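Workshop notebook, Vrabec
Monday, May
Drop section, lumbar, Stamix table: cycle run and release force

Continuing from the last entry on the pelvic section. Same table, same frame, now the lumbar drop piece. The complaint on the job sheet is "drops unevenly, left side late, sometimes doesn't go at all with a light thrust". Clinic has been using it with the tension knob wound nearly all the way out to compensate, so the piece now lets go under body weight with heavier patients.

Condition as received

Cushion off. Peline foam under the vinyl is still good, no permanent set that I can find with a straightedge. Vinyl split at the foot-end corner, old repair with tape. Residue cleaned off with isopropyl, split left for the upholsterer.

Cam follower has a flat on it. It catches the fingernail when rotated by hand. The flat lines up with the rest position, as you would expect from years of sitting cocked under load. Table should be stored with the section dropped and the clinic has been told this before. Will put it on the return sheet again, in capitals.

Pivot bushes: right side fine, left side dry, with black paste in the bore. That is enough to explain the late left side. Pivot pin on the left is polished on the lower face but still round by micrometer. Reused it.

Tension spring: free length within drawing. Hook end has slight corrosion. Kept the old spring for the first run so there is only one change at a time. Last month two things were swapped together on the cervical piece and we still can't say which one fixed it.

Travel measured at the centre of the section, 5 mm from cocked to stop. Matches the sheet. Left and right edges differ by less than I can read reliably on the dial gauge with the section moving, so travel was never the fault. It's all in the timing.

Rig

Tatar load cell under the plunger, plunger on the linear slide, soft pad on the end. Pad is the hard grey rubber and not the foam one. With the foam pad the force curve goes round at the top and the release point is a matter of opinion. With the rubber there is a clear knee and the software finds it without help.

Cell zeroed with the plunger hanging free, then checked with the brass masses, ascending and descending. Return to zero good. Cable strain relief on the cell is getting loose, and if you move the cable you can see it in the trace. Taped down to the frame. Needs doing properly, I have written this down before and so has everyone else.

Logger set to 2,000 samples per second. The slower setting was used for the pelvic section and in hindsight it was marginal. The knee was landing between samples on the faster strokes. Pelvic results are still usable for average release force but I would not quote anything on timing from them. Have put a note beside that table in the earlier entry.

Stroke profile: ramp, dwell at contact, fast push, retract, re-cock by the cable. The re-cock cable needed its stop moved along one hole to suit the lumbar lever. If you run the pelvic section again, move it back or it will not latch and you will get a page of zeroes.

First run, old parts

Tension knob at mid mark. Ran by hand for the first few strokes, then let the controller take over. Release force wandered from stroke to stroke, no trend, just scatter. Several strokes did not release at all and the controller timed out, retracted and carried on. The missed strokes came in bunches. Listening to it, there is a click when the follower rolls off cleanly and a sort of scrape when it doesn't, and the bunches were all scrapes.

Highest peak before release in this run was 566 N. That is well above what anyone would deliver comfortably with a light contact at that knob setting and it agrees with the complaint. Stopped the run early, no point in wearing a groove in the latch plate to confirm what we know.

Second run, left bush cleaned and greased

Bush out, solvent, dried, bore looked at under the loupe. Light scoring lengthwise, nothing deep. Greased with the lithium, refitted. The left edge now moves with the right by eye and by the dial. Side-to-side lag gone from the trace of the two edge switches.

Scatter in release force is lower but still there. Missed strokes still occur, fewer. So the bush was the "left side late" half of the complaint and the follower is the "doesn't go at all" half. That is a tidier split than I expected and I would like to see it again on another table before saying so to the supplier.

Third run, new follower

Fitted the new Stamix follower. It is a fraction wider than the old one and rubs on the inside cheek of the bracket if the spacer goes in the usual way around. Spacer reversed, shoulder outward, clears. Drawing shows the shoulder inward. Either the drawing is out of date or the part is. Query sent to supplier, no reply yet.

Full cycle run, 2,000 strokes, knob at mid mark, no missed strokes. Release force drifts down slightly over the early part of the run and then sits flat. Same shape as the pelvic section showed, and I take it as the grease spreading and the follower bedding in. Checked the zero at the end of the run and it had not moved, so the drift is in the table and not the cell.

Latch plate inspected after the run. Bright line where the follower tracks, no raised edge.

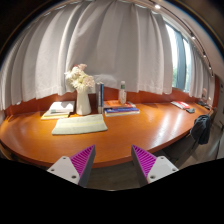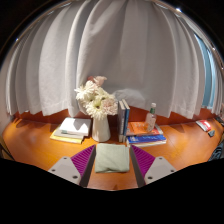

Vrabec workshop notebook, vol. 5, p. 200

Static check

Section cocked, knob wound fully in, load applied slowly with the hydraulic ram and spreader board. Held at 200 kg across the whole table with no release and no creep at the latch. Repeated with the knob at mid mark, and it held again. Did not test with the knob wound out. In that position the section is supposed to go.

Frame looked at while loaded. Small gap opens at the head-end weld on the near side and closes on unloading. It is between the cover plate and the rail and not in the weld. Dye penetrant on the weld anyway, clean. Wiped down.

Knob scale

The scale on the housing is a printed sticker and the knob has been off at some stage and put back a spline out. With the knob on the mid mark the spring was not at mid extension. Reset by measuring the spring hook to hook, then refitted the knob to suit. All three runs above were done before I noticed this. They are comparable with one another but "mid mark" in this entry is not "mid mark" on a correctly assembled table. Anyone lifting numbers from here into the service guide should bear that in mind, and preferably should repeat the third run with the knob as it is now. I have left the rig set up for it.

A short run with the corrected knob gave a lower release force, in the direction expected, scatter about the same. Not enough strokes to be worth tabulating.

Noise

The clinic also mentioned that the drop is loud. It is loud. The stop is a bare metal pad on this model. Tried a disc of offcut Peline foam on the stop and the sound was much duller, but the section bounces and the edge switches chatter. The practitioners want the sharp stop, so foam is the wrong thing. Thin neoprene might do. Cut one disc, not fitted, it is in the tray with the old follower.

Parts used

Follower, lumbar, new
Grease, lithium, from the open tin
Spacer, reused, reversed (see above)
Split pin, new
Old spring refitted

Parts on order

Load cell strain relief
Latch plate, for stock
Knob scale stickers, if the supplier still has them

To do

Repeat the full run with the knob corrected.
Fit the spring from stores and compare, with nothing else changed.
Move the re-cock stop back before the pelvic section goes on.
Ask the clinic how the knob came to be off.
Vinyl corner to upholsterer before return.
Old follower to be bagged and labelled with the job number. The flat should be measured on the roundness tester when it is free, and the pelvic follower done in the same sitting so the two can go on one chart.

Data from all runs is in the shared folder under the Stamix job, one file per stroke run, first column time, second column force, last two the edge switches. The header in the second file says "right bush". It was the left.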